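設備導入検討 中間報告(9月分)

件名:手持ちグリッパー方式による作業データ収集と、後続のアーム導入に関する予算の見通し
提出先:Drovbridge 設備投資管理担当
作成:現場検証班

1 今月の結論

先に結論を書きます。現時点では、アーム本体の発注に進む根拠は揃っていません。当初計画では今月末に機種を確定し、来期予算に本体2台分を計上する予定でしたが、この計上は保留にしていただきたいと考えています。手持ちグリッパーによる収集作業そのものは続いており、止める理由もありません。ただ、収集が進んでいることと、本体を買ってよいことは別の話です。前回の報告ではこの二つが混ざって書かれており、その点は訂正します。

2 収集の進み具合

今月、使用可と判定した記録は273件です。このほかに、マーカーの読み取りが途中で切れたもの、開始位置が手順書と違うものなど93件を除外しました。除外の割合は決して小さくありません。前回の打ち合わせで「慣れれば減る」という説明がありましたが、月の前半と後半を比べても目立った改善は見られず、慣れだけの問題とは考えにくい状況です。手順書の書き方、あるいは治具の側に原因があると見ています。

対象作業は16種です。内訳は計量、容器の移し替え、蓋の開閉、ノブの操作、袋物の扱いなどで、当初の一覧から変更はありません。件数は作業によって大きく偏っており、容器の移し替えのように短時間で終わるものに集中しています。袋物は少なく、しかも除外率が高くなっています。合計件数だけを見て「順調」と書くのは適切ではないので、次回から作業別の表を付けます。

3 見積もりの状況

3社から概算を受け取りました。金額の比較表は別紙のとおりですが、そのまま並べて比べられる内容にはなっていません。

Justano の見積もりは本体価格が最も低く、表の上では有利に見えます。しかし、グリッパーの爪の交換部品、配線の保護部材、設置時の調整費が含まれていません。問い合わせたところ「使用状況による」との回答で、金額は示されませんでした。使用状況によるのは当然なので、こちらから月ごとの使用時間を仮に置いて再見積もりを依頼しています。

Brøndum は保守込みの提案です。内容は丁寧ですが、保守の範囲が「通常の使用環境」に限られており、粉や粒の飛散がある場所が該当するかどうかが読み取れません。当方の作業では粒状の材料を日常的に扱います。ここが対象外になるなら、保守込みの金額を払う意味はかなり薄くなります。書面での回答を求めましたが、まだ届いていません。

Cultoseo は収集データの整備から本体の立ち上げまでを一括で請け負う形です。デモ映像は見栄えがよいものの、対象は箱と円筒形の部品だけで、柔らかい袋も粒も出てきません。成功率の数字も示されましたが、試行回数と失敗の定義が書かれていないため、本報告には引用しません。

4 現場側の条件

設置場所についても、計画時の想定が甘かったと言わざるを得ません。計画書の図面では作業台の周囲が空いていることになっていますが、現場は共用の空間で、ほかの人の作業も同じ部屋で行われています。固定式のアームを置くとなれば、安全柵か、それに代わる検知装置が必要です。この費用はどの見積もりにも入っておらず、来期の予算案にも項目がありません。

照明の条件も固定できていません。窓からの光が入る時間帯と、天井の照明だけの時間帯とでは、記録の見え方が変わります。各社には収集時の条件を渡してありますが、それが実際の性能にどう響くかについて、納得できる説明はまだありません。

電源と配線については、既存の系統で足りるという前提で進んでいます。容量を測って確かめたわけではないので、来月中に確認します。

5 手元の作業環境と粒の飛散

材料の飛散は、導入を急ぐべきでないと考える一番の理由です。白い粒が紫色の容器の根元から手前側へ、黒い台の上に散っています。人が手で持つ道具であれば、拭いて続ければ済みます。関節や給気口を持つ機械を同じ位置に常設した場合にどうなるかは、誰も試していません。

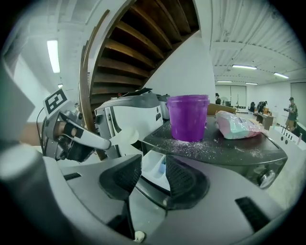
各社の仕様書には防塵に関する等級の記載がありますが、アーム本体についての記載であり、先端のグリッパーは別扱いになっているものが目立ちます。材料に最も近いのは先端です。先端部の防塵仕様、清掃の頻度、清掃に要する時間を、発注の判断より前に書面で揃える必要があります。清掃時間が長ければ、計画書にある省力化の効果はそのぶん減ります。計画書の試算では清掃時間がゼロになっており、これは修正が必要です。

先端にカバーを付ける案も出ていますが、カバーを付ければ把持の感触も外形も変わり、今集めている記録がそのまま使えるかどうか分かりません。収集を続けながら形を変えるのは避けたいので、カバーの要否は早めに決めるべきです。

6 予算への影響

今期の収集費用は承認額の範囲に収まる見込みです。来期については、次のように扱うことを提案します。

・アーム本体の購入費は計上を保留し、金額欄は空欄とする
・安全対策、電源確認、清掃用具の費用を新しい項目として立てる
・グリッパーの消耗部品は収集用の費目に残し、本体側へ移さない
・短期の貸出機が利用できる会社があれば、その費用を試験費として申請する

貸出機については、Brøndum が可能と答えています。ただし期間と場所の条件が未定です。先方の施設で整った材料を使って動かしても、当方の判断材料にはなりません。実際の材料を使い、当方の部屋で動かすことを条件にします。

7 来月の作業

袋物の記録を優先して増やします。除外の理由を分類し、手順書の直せる箇所を直します。各社への質問は一本化し、同じ文面で同じ期限を付けて出します。期限までに回答がない会社は比較表から外す方針ですが、この点はご承認をいただいてから通知します。

本体の機種確定の時期については、先端部の防塵仕様と貸出機の結果が出るまで、日付を入れずにおきます。

別紙:概算比較表、除外記録の一覧、設置場所の図面(修正前)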